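Zimel Hand-Held Gripper Kit

Grippers / Hand-held / Kits and spares

I have been using the Zimel at my own bench for a good while now, and I keep recommending it to people, so it gets a full page on the Escobar shop site instead of the two lines it had before. If you want to record how a person does a job by hand and then train a robot arm on those recordings, this is the kit I would start with. It is light, it comes apart with one hex key, and you can hand it to somebody who has never seen one and they'll be picking up cups before you've finished explaining the trigger!

What comes in the case

Gripper body with trigger and wide-angle camera mount
2 finger assemblies, left and right, with marker plates fitted
2 spare soft pads
Hex key, screws in a labeled bag
USB cable and a printed setup card
Hard case with cut foam

The camera is sold separately. Plenty of labs already own one they like, and the mount takes most small action cameras with a fisheye lens. Check the fit list on the order form before you buy anything new.

The fingers

This is the part I like best. Each finger is a stiff black serrated piece with a ribbed orange pad behind it. The ribs give a little when you close on something, so a plastic cup doesn't buckle and a bread roll comes back in one piece (mostly). The serrations do the gripping on smooth stuff. I had expected to be swapping fingers between tasks all the time and I hardly ever do. Cables, mugs, toast, keys, a bar of soap: same pair.

They bolt to textured base plates, and the screw holes are open on the top side, which is a small thing but lovely when you are changing a pad with cold hands in the Cikatden workshop.

The markers

Each base plate carries a square black-and-white marker facing the camera. The software reads the two of them to work out how far apart the fingers are at any moment, so there's no sensor wire running through the hand and nothing in there to recalibrate. Keep them clean. Flour is the worst, and kitchen grease is not far behind. A dry cloth does it; please stay away from alcohol wipes, they lift the print at the corners.

If you do wear one out, the plates are sold singly and take a minute to change.

In the hand

The whole thing weighs 500 grams without the camera. That is light enough for an afternoon of table work, though your wrist will let you know if you do a lot of high shelves. The trigger has a long, even pull. Left-handers on our test bench got along with it fine, and the guard can be flipped over if it rubs.

Small hands may find the reach to the trigger a stretch on the widest setting. There's a screw under the grip that brings it in, and the setup card shows where. Do that first. I used mine for weeks before I found it.

On the table

We like to try it on ordinary household and desk things, with a black fabric backdrop behind the table. The lens takes in a lot of room, so you get the fingers, the tabletop and a good deal of the walls in every shot. It is worth looking through a short test clip before a long session, just to learn how much of your surroundings the camera picks up and where your own hand comes into the view.

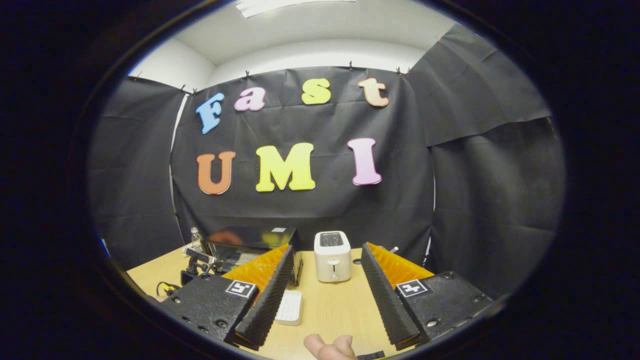 Fingers open over the table, with the toaster and the white keyboard in the gap between them.

Recording software

The kit works with the Bitadholm recorder, which is a free download for kit owners. Plug in, pick a task name, press the trigger twice to start a clip and twice to stop. Clips are saved with the finger opening already worked out, and you can throw out a bad one right away from the same screen. The May update added a marker check at the start of each session, and it is a really good addition. If one of the squares is dirty or shaded it tells you before you record anything.

Things I would change

The case foam is cut a bit tight for the fingers and you have to wiggle them in. The cable could be longer. And the labeled bag of screws is great until you open it, so tip them into a dish.

Spares and extras

Soft pads, pair, orange
Serrated finger, single, left or right
Marker plate, single
Long USB cable
Arm adapter plate, for putting the same fingers on a robot arm

About that last one: get it if you plan to run the trained policy on an arm. Using the same fingers on both sides saves a lot of fiddling, and the adapter fits 13 of the arms we stock. The list is on the adapter's own page.

Ordering

Kits are packed to order at Escobar and ship in the hard case. Spares go out in a padded envelope. Orders placed before noon are packed the same afternoon. School and lab purchase orders are welcome; put the order number in the notes box at checkout and we will copy it onto the packing slip.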